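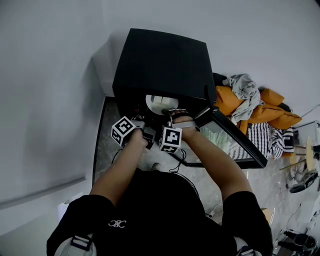 What does a robot arm learn from a person opening and closing cabinet doors with a hand-held gripper?

It learns a path for the hand and the timing of the grip, taken from recordings of people at work, with no robot present during recording.

Review: Mositz hand-held gripper kit, with the Skulteo training method
2/16/25

The Mositz kit was reviewed by the home robotics group at the Bradatov institute. The review was led by Brock Fehr, with training runs carried out by Amrit Chan. Its purpose was to determine whether demonstrations recorded with the kit could be used by the Skulteo method without manual correction.

The group recorded 1,650 demonstrations of household tasks, most of them involving a hinged door and an object placed on a shelf. After automatic checks, 1,209 were accepted for training. The rejected recordings shared one main fault: the position of the gripper was lost when the operator's arm covered the markers. This occurred most often with low cabinets, where the operator must lean over the work.

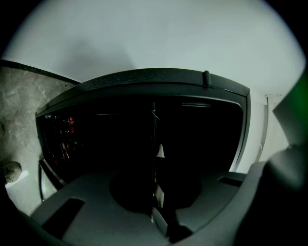

Door tasks proved more demanding than the supplier's guide suggests. The grip on the edge must be kept steady while the wrist turns, and small slips in the recording reappear in the trained policy. In 200 test runs on the Caron arm, the policy completed 80 percent of door openings. Closing was less reliable, and the group does not yet have a figure it is prepared to publish.

Comfort was judged fair. Operators adapted to the grip quickly but reported tired wrists in longer sessions - the weight sits forward of the hand. The cables are adequate for standing work and less suitable for work near the floor. Setup instructions are clear, although the section on calibration should be rewritten.

The Skulteo software was stable throughout. Its error reports name the failed recording but do not state the moment of failure, and staff had to search for it by hand.

The group recommends the kit for research use at table height and above. For low furniture, a second means of tracking should be added. A further review, covering drawers and closing tasks, is planned for April.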